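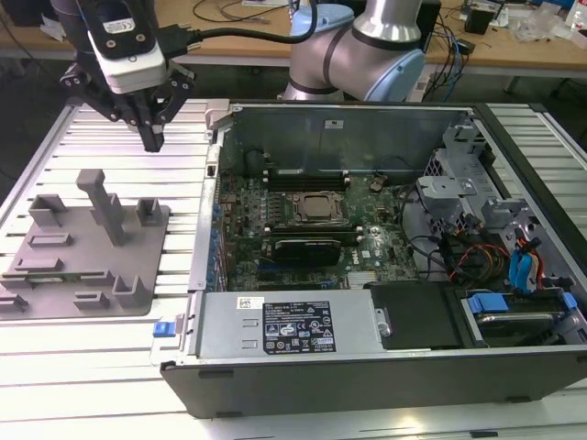
Tove Kvaran reckons you can tell everything about a school by what it leaves switched on over a weekend, and she told me so at ten past seven on a Saturday morning, walking me down an unlit corridor in Clesholm with a torch in her hand. I had not had breakfast. I'd been promised breakfast.

We were there for what the pupils call the ghost walk. It's part of Forimus, a scheme that hands teenagers the keys to their own school's electricity data and lets them argue about it for a year. I'd heard of these things before and mostly pictured posters of sad polar bears by the light switches. There is one poster. It's about the kiln.

The ghost walk is simple enough. You go in when the place should be asleep, and you look for anything humming, glowing or warm. There were 11 pupils that morning, most of them fourteen, in coats, carrying clipboards and little Brullex plug meters with a screen you have to squint at. They split into pairs and vanished. Within five minutes somebody was shouting from the food technology room about a fridge with nothing in it but a lemon.

I tagged along with two girls doing the language block. They were ruthless! Projector on standby, written down. Vending machine lit up like a fairground, written down, with a drawing. A fan heater under a teacher's desk (not plugged in, but they wrote it down anyway, with a question mark and the teacher's initials). I asked whether they did this at home as well and one of them gave me a long look and said her dad had hidden the tumble dryer instructions from her.

Back in the library the numbers went up on a whiteboard. Last winter's group had found that the building was drawing around 300 watts in one small wing where everyone swore everything was off. It took them until half-term to trace it. The culprit was a hot water boiler in a staff kitchen that had been turned into a cupboard, still keeping itself ready for a cup of tea behind a stack of folding chairs. Hafþór Gunnlaugsson, their physics teacher, tells this story with his eyes shut. He had walked past that cupboard every day for years.

What I liked was how much of the morning went on disagreement. Should the fish tank count? (The fish tank has its own line on the chart now, after a vote.) Is it fair to blame the music department for the amplifiers when the evening choir uses them too? One boy wanted every corridor light on a timer, and another pointed out that his little brother is scared of the dark end by the lockers, and they went at it for a good while before settling on a sensor for that end and a timer for the rest. Hafþór said almost nothing. He ate a banana and wrote down who hadn't spoken yet.

The scheme isn't rich. Each school gets 500 euros at the start of the year, and the pupils decide where it goes, which at Clesholm has meant draught strips, two timers and a very heated meeting over a laminator. If the bill comes down, part of the saving goes back to them. Steinar Ladefoged looks after the money side and was cheerfully gloomy about it when I rang him. Bills are slippery, he told me. You get a mild October and everyone thinks they're a genius, then you get a cold one and they all want to give up. He makes the groups compare against the weather before they're allowed to boast.

Not every school sticks with it, either. Pichon, across the river, dropped out after one term when the only teacher running it changed jobs, and Tove still sounds cross about that, mostly with herself. She now won't sign a school up without two adults.

Breakfast did come in the end, at 10, out of a toaster that had been metered first. I had two slices and felt watched the whole time. Then I went home and found the radio in my spare room had been on standby since my sister's visit, so I've started a list – the router's on it, and the hall lamp, and something behind the sofa that I haven't managed to reach yet.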